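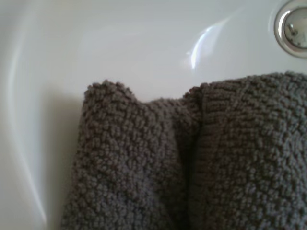 Dark grey towel in a white basin

Is there any way to check the savings figure in an amalgamation report?

Asked by Lorna Espiritu in Local Government and Taxes
3 answers

I live in Skodside, which for anyone outside the area is a small town that has run its own affairs, badly at times, for as long as anyone can remember. Our council now wants to merge with Tuominen, the larger municipality on the other side of the river. They paid a consulting firm called Zoltley to write a report and the report says the merged municipality will save $900,000 a year once everything has settled down.

I have read it. It is 54 pages and most of that is maps, photos of the river and a section on "shared identity" that could have been written about any two places with a road between them. The savings number is on the first page and then again near the end. In between there is one table with four lines in it: administration, fleet and equipment, procurement, and "service harmonization". The last one is the biggest. No working is shown for any of them.

I asked at the open house where the number came from and was told it was "based on comparable municipalities". I asked which ones. The man from Zoltley said he would have to get back to me, and that was in September, and he hasn't.

I am not against merging as such. Our road grader is older than my kids and we have trouble keeping a clerk for more than a year. But I remember when the two fire services went in together and we were promised that would be cheaper too, and my levy has gone up every year after. So what I'd like to know is:

Can I make them show the working? Do I need a lawyer?

Is a number like this ever right? I mean has anyone gone back afterward and looked?

And what is "service harmonization" when it's at home? It sounds to me like closing our depot.

Please no answers telling me to get involved in the process. I have been to every meeting so far, including the one where the projector didn't work.

Answer marked helpful by the asker
From Nasrin Daneshvar

I spent years doing budgets for a rural municipality that went through one of these, so take this as the view of somebody who has been on the inside of it and came out a bit sour.

Working first. You don't need a lawyer. The report was paid for with public money and in most provinces you can file an access to information request with your own municipality for the documents behind it. The form is usually a single page and there is usually a small fee. What matters is the wording. If you ask for "information about the savings", you will get the report you already have in the mail with a covering letter. Ask for the spreadsheets, the terms of reference given to Zoltley, the list of comparison municipalities, and any drafts or emails between the firm and the town office that mention the estimate. Put a date range on it. They may come back and say the spreadsheets belong to the consultant. Get hold of the contract before you accept that. Many contracts of this sort say the client owns the work product, and the person answering your letter may not have read it.

Terms of reference are the bit I would want most. In our case the consultant had been asked to "identify the benefits of amalgamation". You can guess what they identified.

As for whether the numbers come true, mostly I would say be very careful. The savings in these reports tend to be counted and the costs tend to be described. You will see a dollar figure for having one chief administrator in place of two, and then a paragraph saying there will be "some transitional expense". Look for these and see whether each one has an amount beside it:

severance for the senior people who go
new software, and moving the old records into it (ours ran on a system called Pevo and the changeover took more than two years)
signs, letterhead, trucks repainted, bylaws rewritten
wages

Wages is the one that ate our savings. When two sets of employees are put on one pay scale, I have never heard of it being the lower one. If Tuominen pays its equipment operators better than Skodside does, then every Skodside operator gets a raise on day one or shortly after the first round of bargaining. I don't begrudge them. It should be in the table all the same. Find out how many people are on the two payrolls combined. In our merger it was 105, and moving them to the better scale cost more than all the management positions we cut.
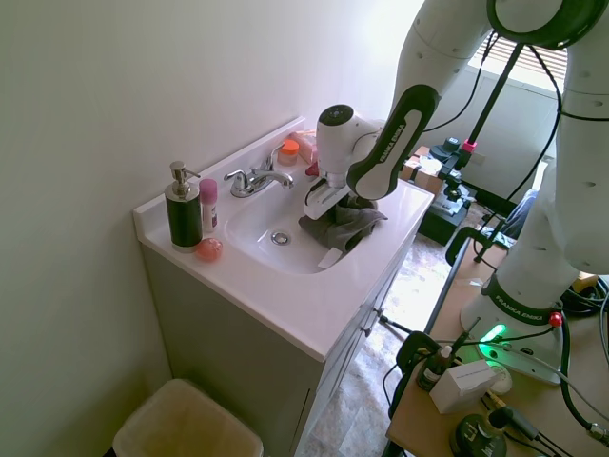 The same goes for service levels. Harmonization means that two places doing things differently will start doing them the same way. It can go up or down. If Tuominen plows residential streets after a light snowfall and you wait for a heavy one, somebody has to decide which rule applies, and the cost swings a lot depending on the answer. When it shows up as a saving, the consultant has assumed that it goes down somewhere. So your guess about the depot is a fair one, though I would not say it out loud as fact until you have the paper. Ask it as a question: "Which services are assumed to be reduced in the harmonization line, and where?" Ask in writing, before the meeting, so it goes in the agenda package. A councillor can wave off something said at a microphone. A letter in the package tends to sit there.

Has anyone gone back and looked? Academics have, in a few provinces and overseas, and the ones I've read were lukewarm at best. Councils hardly ever do it themselves. Ours passed a motion to review the results after five years. By then the budget lines had been rearranged so many times that you couldn't compare the old with the new, and the review was three pages long and said the merger had been a success. I would push for your council to agree now, in writing, which lines will be tracked and what the starting amounts are. If they won't, you have learned something about how much faith they have in the number.

One caution in the other direction. Staying separate costs money too, and reports from the "no" side can be every bit as slippery. If you can't keep a clerk, you are already paying for that in late filings and contractors. Ask for the price of doing nothing, worked out the same way.

Good luck. Take someone with you who can write quickly.

From gravelroad_dale

all these reports say the same thing, you could swap the names. ours said we would have lower taxes and within a year they put up a new sign with the new name on it that cost more than my truck. vote them out is my advice

From a former councillor (name withheld)

I'd like to disagree a little with the first answer, having voted for a merger and not regretted it.

She's right about wages. Where I think she is too hard is on the comparison with other municipalities. It's a reasonable method if the places are similar, and no small town has the staff to build an estimate from the ground up. We had 12 comparison towns in ours and I thought the list was decent, though I'll admit I never checked who had picked them, and one turned out to have a mine paying half its taxes.

Two things to add. Check whether there is provincial transition money on offer and what year it stops. A saving that is really a grant will vanish when the grant does. Also look at reserves and debt on both sides. People argue over who gets to keep the town hall and skip right past the fact that one partner has an unfunded water plant. The audited statements should be on both websites. If you can't find Tuominen's, phone the office and ask for the last three years.

On the lawyer, agreed, don't bother. If your request is refused there's a review you can ask for, and in my experience it is slow but it costs little.

I would also not read too much into the consultant failing to call you back. They get told to send everything through the town office. Write to the clerk, if you have one this month.

Comment from Lorna Espiritu: We do, as of last week. I've put in the request with the wording from the first answer, and asked about the depot separately. The form wanted to know my "reason for interest". I wrote "taxpayer". I looked up the reserves as well and Tuominen's most recent statements aren't posted, so that's another phone call.

Comment from Nasrin Daneshvar: You shouldn't have to give a reason, in most places anyway. Leave it blank next time and see if they send it back.

This question is closed to new answers. Related: What can a municipality charge for photocopies? / Who draws the ward boundaries after a merger? / Can a council meet in private about land?
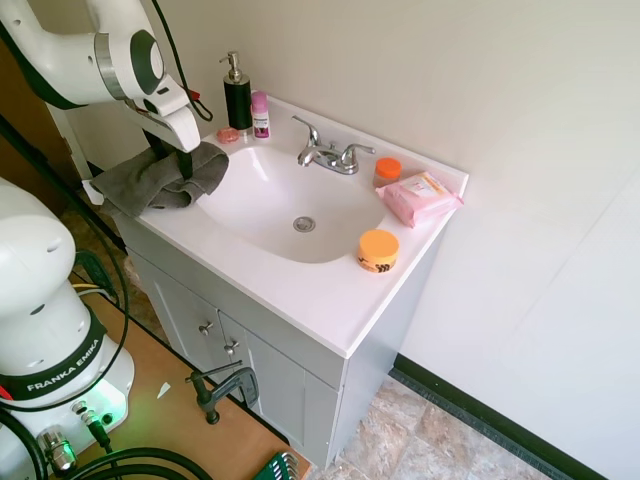 White vanity with chrome faucet and a black soap dispenser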